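Rustad (software)

Rustad is a control and task-planning software stack for two-armed mobile robots, developed at the Stornenitz robotics laboratory under Mirjam Kaufmann. It is used mainly for shopping and stocking tasks, in which a robot must collect items and place them in a carried container.

Architecture

The planner divides a request into short skills such as reach, grasp, carry and release. Each skill has an entry condition and an exit condition, both checked against the cameras and the joint readings. A skill that fails its exit check is tried again with a new grasp pose.
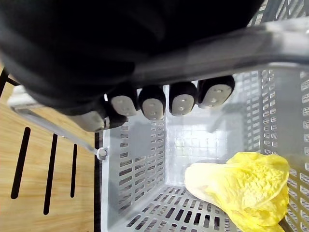 Contact handling runs in a separate process, so that a slow planning step does not delay the fingers. Grip targets are stored per item class, with separate values for rigid handles and leafy produce.

Perception

Segmentation in Rustad was trained on 2854 labeled views. Soft packaging remains the most difficult class, as its outline changes with every movement of the arm.
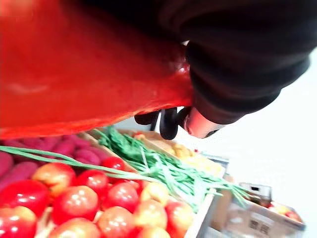
The perception module keeps a confidence value for each object and lowers it when another object blocks the view. A large red plastic bag held by its neck above apples and sweet potatoes is a case of this kind: the crates beneath are partly hidden, and their contents are carried over from earlier views – a method known in the project as scene memory. Stored entries expire after 500 planning cycles without a new sighting.

Navigation

The base planner uses a floor map and a set of named stopping poses. Small errors in the stopping pose are corrected by the arms.
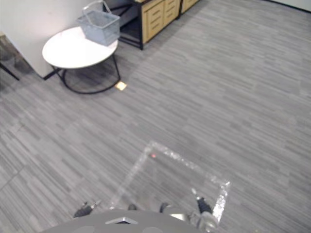 Kilian Frei has argued that fixed stopping poses make the system look more reliable than it is, and that the base and arms should be planned together. A joint planner was added as an option in version 6, but it is not enabled by default.

Two-arm coordination

One arm may be assigned to hold the container while the other picks. The scheduler reserves a volume of space for each arm and refuses any motion that would cross into the other.
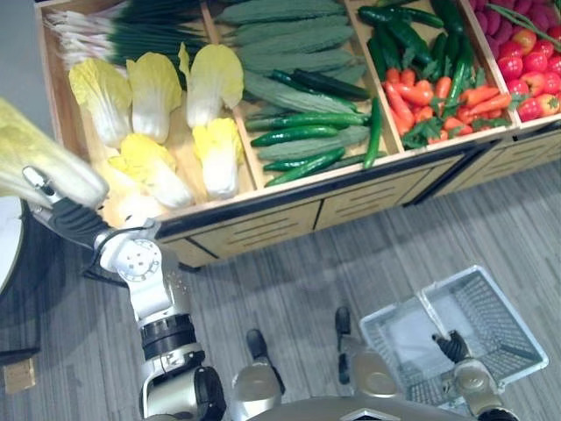

Photo: Veronika Pichler / Stornenitz

The holding arm follows a low-stiffness mode during picking, which limits the force passed to the container handle. Recorded runs can be replayed in Ulorach, a companion log viewer written by Leopold Sutter. Its test library contains 213 runs.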